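3.2 Collection of Demonstrations

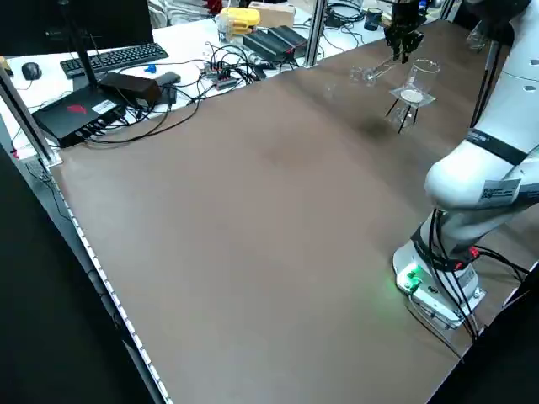
Figure 3. Workspace for the glassware tasks. The two-fingered gripper is above a beaker on a tripod stand; a glass funnel lies to the left of the beaker.

All demonstrations were recorded on the bench in Figure 3. The arm is fixed to the brown work table, and the computer and wiring are kept on a separate white desk behind it. Two operators (N. Szénási and W. Kołodziej) took turns, each working in blocks of 80 minutes or less.

Two input modes were used. In hand guiding, the operator holds the arm near the elbow and moves it through the task while the joints are held in gravity compensation. In remote control, the operator drives the arm through the Castum interface, which maps hand motion to gripper motion at a fixed scale. Glass gives little contact feedback in either mode, so we set a low limit on grip force and left it unchanged for both.

We recorded 500 demonstrations over seven tasks. Of these, 169 were made by hand guiding and the rest by remote control. A trial was dropped if the operator let go of the controls before the final pose or if any joint reading was missing — dropped trials are not part of the total above. Start poses of the beaker and funnel were drawn at random within the reach of the arm.

Hand-guided paths were shorter but showed more jitter near the grasp point. We smoothed them with the filter of Section 3.1 before training. Remote paths contained long pauses, mostly before the gripper closed, and these were trimmed to a fixed length. The effect of trimming is reported in Section 4.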